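From: Halima Mrema
To: dronddale-eaters
Subject: Re: Breakfast without the toast — what are people doing?

Presetti wrote:
> Three weeks into cutting back on bread and cereal and I am sick to death of
> scrambled eggs. I don't mind an egg but my partner has started leaving the
> room when I get the pan out. What does everyone else have in the mornings?
> Nothing that needs a blender please, ours died. Also does anybody know if
> the September potluck is still going ahead at the Masanja hall?
>
> P.

Oh, I have been waiting for somebody to ask this one!

I went through exactly the same egg wall my first winter. What got me over it was giving up on the idea that breakfast has to be breakfast food. Leftover roast chicken with half an avocado and a big spoon of sauerkraut at 6 in the morning sounds grim, I know, but by the second week I was looking forward to it. My grandmother ate fish and greens before work every day of her life and would have wondered what all the fuss was about.

If you can't face chicken at that hour, these are the ones I keep going back to:

Full-fat plain yoghurt with toasted walnuts, a few raspberries and a pinch of cinnamon. Check the tub, because some of the "natural" ones have a surprising amount of sugar in them. I drain mine overnight in a tea towel over a bowl and it goes thick like cheesecake filling.

Chia pudding made with coconut milk. No blender, just a jar and a shake, then another shake ten minutes later so it doesn't set in one lump (ask me how I know). I like it with lime zest.

Flax crackers with smoked mackerel and cucumber. I bake a tray of 57 little ones at a time, scored with a pizza wheel before they go in the oven, and they keep in a tin for ages if my son doesn't find the tin.

Mushrooms fried in butter with halloumi. This one does need the pan, so your partner may still flee, but the smell is so much better than eggs that I'd risk it — mine came back into the kitchen and asked for a plate.

And if you do go back to eggs at some point, try baking them in a muffin tin with spinach and feta. Cold the next day they taste like something else altogether. I take two in my bag when I have an early start.

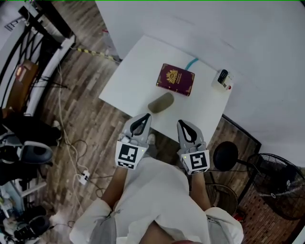 The crackers travel well too, as long as they're in something rigid. I had a bag of them turn to crumbs on the train to Selitz and ended up eating them with a spoon over yoghurt, and now I do that on purpose at home!

Somebody on the list (sorry, I can't find the message) was saying they felt flat and headachy in the first month. I had that as well and for me it was salt. A cup of broth mid-morning sorted me out, but I'm only speaking for myself, and if you're on tablets for blood pressure or sugar please have a word with your doctor before changing much. My doctor was lovely about it and quite interested in the crackers.

On the potluck: yes, still on as far as I know, Masanja hall, doors from 5 pm. There were 17 names on the sheet when I looked. I'm bringing the cauliflower thing with the mustard crust and a double batch of chia in small jars. We could really do with another salad and somebody to bring serving spoons, as we were passing one ladle up and down the table last time. Could you put an ingredients card beside your dish as well? Two of the new people can't have nuts.

Let me know how you get on with the sauerkraut. I've got a spare jar with your name on it if you want to try it before buying your own.

Halima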